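Dos pinzas y una mesa de madera

Por Zulema Salinas
Julio

Llevo unas semanas con los dos brazos montados en la mesa y ya puedo contar algo sobre las pinzas. Quería comparar dos modelos de dedos: los Pliretti, que son rígidos y acaban en punta, y los Cerninley, más anchos y con una almohadilla de goma. El controlador es el mismo en ambos casos, un Zodov de segunda mano que me vendió Adanech Mamo.

La prueba era sencilla. Coger un objeto de la mesa, levantarlo, dejarlo en otro sitio y soltarlo sin tirar nada. Hice 20 intentos por objeto y por juego de dedos, siempre con la misma velocidad y con la fuerza de cierre al mínimo.

Con piezas finas ganan los Pliretti. Entran bien entre dos cosas que están juntas y no empujan a la de al lado. Con los Cerninley tuve que separar los objetos antes de empezar, porque la almohadilla ocupa demasiado y tocaba siempre el vecino.

Con el vidrio pasa lo contrario. La goma sujeta un vaso sin problema, y los dedos en punta resbalan en cuanto la aproximación no es perpendicular. Se me cayó un vaso de lado en el intento 3. No se rompió, pero desde entonces bajo la altura de recogida antes de cerrar.

La cámara me dio más trabajo que las pinzas. El vidrio transparente confunde a la estimación de profundidad y el brazo se iba unos milímetros largo. Olga Sosa me sugirió medir la posición a mano y usar la cámara solo para corregir el giro. Funciona mejor, aunque hay que repetir la medida cada vez que se mueve la mesa.

También cambié el cableado. Los cables de la muñeca se enganchaban con el codo al recoger el brazo, y ahora les dejo más holgura. Queda feo y sigo sin encontrar unas bridas que me gusten.

De momento dejo puestos los dedos en punta en los dos lados. El juego completo de Cerninley se queda en el cajón hasta que pruebe con objetos más pesados. Lo siguiente es pasar una pieza de un brazo al otro, y para eso tengo que calibrar otra vez las dos bases.

2 comentarios · Compartido 3 veces

Usamos cookies propias para contar las visitas. Si sigues leyendo, aceptas su uso.
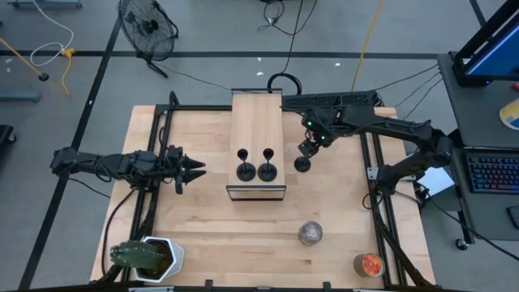

La mesa con los dos brazos y la caja de madera entre ellos.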